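Can a robot arm do clock sorting yet, or am I kidding myself?

Posted by Vandana Rajput, Jul 20, 2021
Viewed 741 times

Quick one as I'm on a break. We do up old alarm clocks and sell them on, small shop in Toltstead. The boring bit is picking each clock off the bench, putting it on the right shelf, next one. All day. Boss wants to know if an arm could do it. Budget is tight. Does anyone here run one on mixed stuff, not all the same box? Round ones, square ones, see-thru ones. Sort of thing I mean:

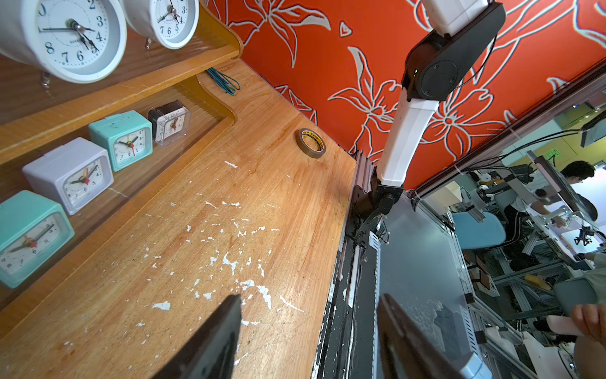
Clocks on the shelf, arm over the back of the desk

Don't need it fast. Just needs to not drop them.

Noémie Rolland
Short answer – yes for the square ones, maybe for the rest. Flat sides are easy, two fingers close on them and thats it. We tried a Kuusk arm on small kitchen timers in January and it managed almost 200 in a shift, slower than a person but it didn't moan. Round cases rolled about until we put a rubber mat down. Clear plastic was the worst, the camera kept missing the edges. Put a bit of coloured tape on those.

Twin-bell ones are a different job. Handle on top, domes either side, nothing flat to get hold of:

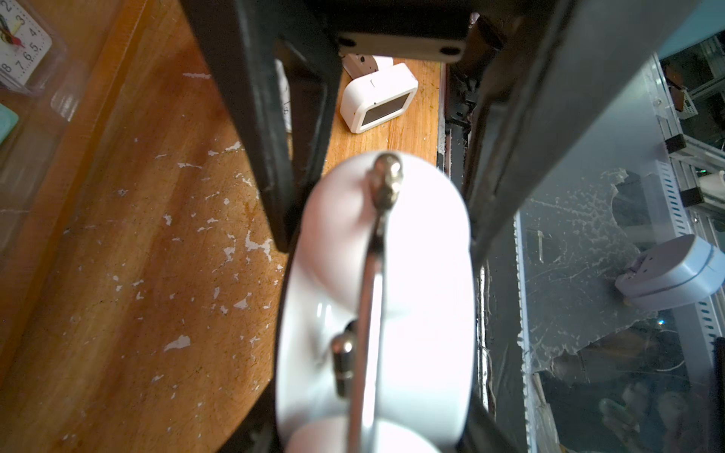 Twin-bell clock between the fingers, from above

I'd go for the body and leave the handle alone. On cheap ones the handle is only held by a tiny screw and it'll swing. Soft pads on the fingers if you can get them, bare metal will mark white paint.

Also check how much room you've got above the shelf. Ours kept wanting to come in from the top and there was a ledge in the way. Took 7 goes to find a path it liked.

Chiến Bạch
No. get a student in

Korkor Gbeho
Bit more help than the above, hopefully. Try before you buy. Rolel hire arms out by the week and they'll set up one task for you. Ask them for your most awkward clock, not the nicest one. Ours was fine in the demo then went to peices over loose cables on the bench.

And work out who resets it when it stops. If that's you, you've still got the boring job, only with more walking.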